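Two-Arm Handling of Soft Bakery Goods: Project Report
Jeltby Technical College, Automation Group
Submitted March 13, 2026

1. Aim

The project set out to move a baked item from one tray to another with a two-arm robot, without crushing it or leaving flakes on the table. Croissants were chosen because they are light, uneven in shape and easily damaged. A bread roll tolerates a poor grip; a croissant generally does not. The task was set by the college and carried out under the working name Doklow.

2. Earlier work

The previous group handled plastic bottles and sealed boxes. Their control program, Tramov, was kept with small changes. It takes recorded arm movements and the matching camera pictures, and produces a movement for each arm ten times a second. Their grip settings could not be reused, as the closing force was too high for pastry. The first trial in August flattened the item completely -- the program reported success, since the fingers had closed on something and lifted it.

3. Method

Both arms were driven by hand through the task while the movements were stored. A run was kept if the item ended inside the second tray and no finger touched a tray rim. The full set came to 2,972 recordings, of which 521 were removed after checking. Most of the removed runs had a pause longer than the limit or a missing camera stream. The rest were used for training.

Tray positions were changed between runs so that the program could not depend on fixed places. The angle of the item was also changed. One member of the group stood at the table during every powered run, within reach of the stop button, and reset the items by hand. Speed was limited in software for both arms.

The grippers are of the two-finger parallel type. Bare metal fingers were tried at the start and slipped on the glazed surface, so soft pads were fitted to all four fingertips. Closing width was then set by the program, with a lower limit of 38 mm to protect the item.

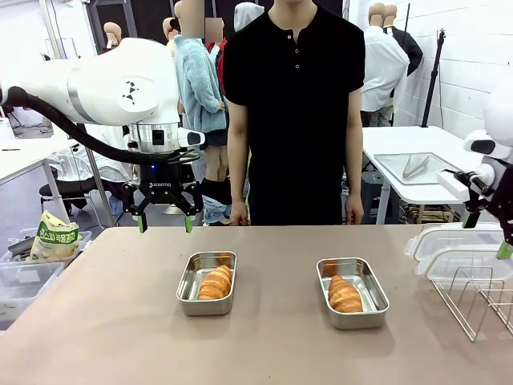 Why not use a suction cup for croissants?
The flaky surface lets air through and comes away in layers, so a cup small enough to fit between the ridges loses its hold soon after lifting.

Each trial began with both grippers open and clear of the trays. The two stainless steel trays caused trouble with the wrist camera at first, as the overhead lamps reflected from the metal and hid the edge of the item. Moving the lamps was not permitted. Exposure was fixed at a lower value instead, and the affected recordings were made again.

4. Results

The trained program was tested on 120 trials with new tray positions. A trial counted as passed if the item was lifted, moved and set down inside the other tray with no visible crushing. The program passed 87 of these. Of the 33 failures, 19 were missed grips at the narrow end of the item, nine were drops during the move, and five were stopped by the operator when an arm came too close to a rim.

Results were worse when the item lay parallel to the long side of the tray. The fingers then had to come in across the rim, and the program often stopped short. Items lying diagonally were picked up more reliably by either arm.

A second version was trained with 608 extra recordings of the parallel case. It has been loaded and runs without errors, but the full test has not been repeated.

5. Open points

The fingertip pads wear at the lower edge and need to be changed before the next set of trials. Stale items become hard and are easier to grip, which makes the results look better than they should; the age of each item is now written in the test log. The log sheets and grip settings are stored on the Caputo drive under the project name. Handing an item from one arm to the other has been programmed but was not tested on pastry.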